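Web dev evening group, minutes of the September meeting

Right, I said I'd type these up the same night and of course I didn't, so apologies if I've put anyone's point in the wrong order. Shout if something's badly off and I'll fix it before the next one.

We started at half past six. Last month's minutes were agreed, apart from my spelling of Tonotska, which I'd managed to get wrong in two different ways.

1. Moving the Dalard site off the old PHP

This took up most of the first hour. The Dalard site is still running on a version of PHP that the host wants to switch off, and we've had our final warning email. I'd had a go at running a copy on my own laptop with the newer version and got 964 warnings in the log from one click round the menus. Before anyone panics (one or two of you did!), nearly all of them come from the same little date function being called over and over, so it's much less work than it sounds.

The contact form is the real worry. It loads and it says thank you very nicely, but no message ever arrives at the other end. We talked for a while about whether it's the mail settings on my laptop or the form itself. I think it's my laptop. Others think I'm being hopeful.

Agreed: I'll fix the date function first, then put the copy on the test address so we can all poke at the form. The live site stays as it is until three of us have been through it and are happy.
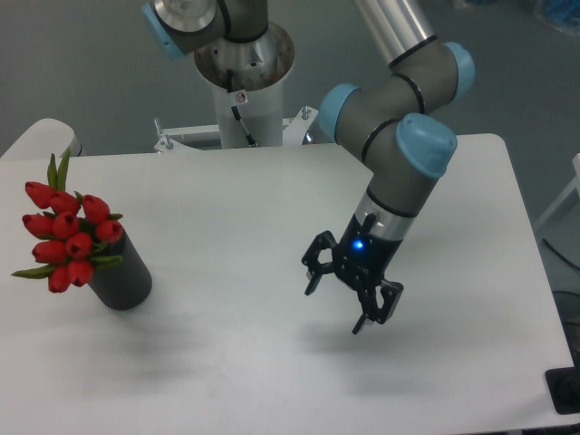
2. Database backups

I had to own up here. The nightly backup for Cárdenas has been running without a hitch, but it's been saving to the same server as the site, so if the server goes then the backup goes with it. Not my finest hour. There was a good suggestion to keep a copy on the shared drive too, and we've got 200 GB of space there that we barely touch.

We also had a bit of a back and forth about how long to keep old copies. I wanted everything kept for ever, and I was outvoted. Weekly copies will be kept for three months and then deleted.

Agreed: I'll change the script so it sends a copy to the shared drive, and then we'll try restoring one properly on a clean machine. We've never done that for Cárdenas, and I'd like to do it before we need to.

3. Joltine, yes or no?

I showed everybody Joltine, the local server bundle I've been going on about in emails. I still like it a lot (one window, start and stop buttons, and you can change PHP version from a menu), but it did sulk when MySQL was already running on the machine, and I had to go hunting for the port setting with all of you watching. The fix was to change the port and restart, and after that it behaved.

Those with a set-up that already works didn't want to change, which is fair enough. We left it that new people get Joltine and the rest of you carry on with what you've got. I'll write up the port business on the Tonotska wiki, with the menu names spelt out, as they're not where you'd expect.

4. Any other business

Passwords are still sitting in the config file for the Tonotska wiki. I'll move them out and send round the new ones separately, so please don't reply to that message with them quoted underneath.

We ran out of time for the talk on Git branches, so it goes first on the list for next month. Same start time, and please bring a charger.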